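About Wamelwood

We teach robots to work inside old desktop computers, and we do it by hand! An operator steers the arms by remote control, the robot records every move, and our software learns from the result.

We started in March with 2 people at a bench in Orbridge. Today we have 3113 recorded runs, and we still get excited when a tricky one goes well.

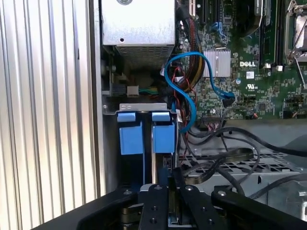 Cables are the hard part. They bend, they hide things, and no two towers are wired quite the same way (ask anyone who has fixed their own PC). So our operators practice a lot before we keep anything they record. 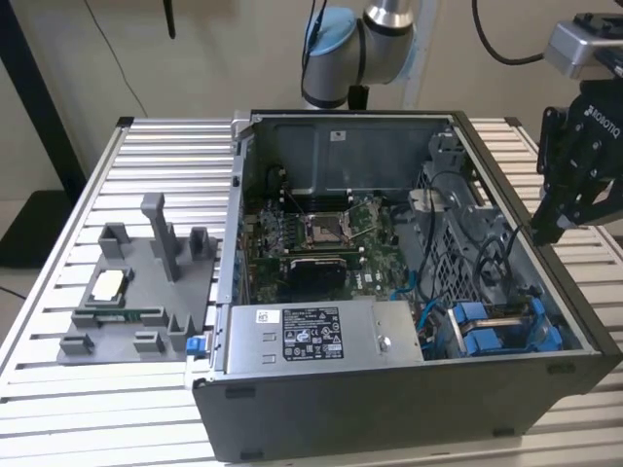 Page last changed: 27/10/2021

Our main project is called Harnemell. It covers processors, memory and drives, with 89 separate tasks on the list so far. Zabala, our remote control setup, came out of that work, and we rebuild bits of it all the time.
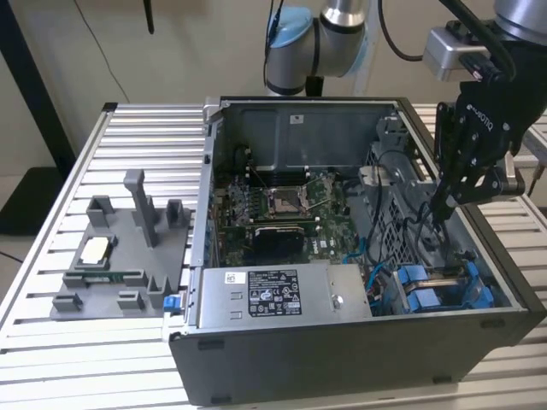
New operators are welcome, and you don't need a robotics background. If you like taking things apart, come see us in Orbridge and try the controls.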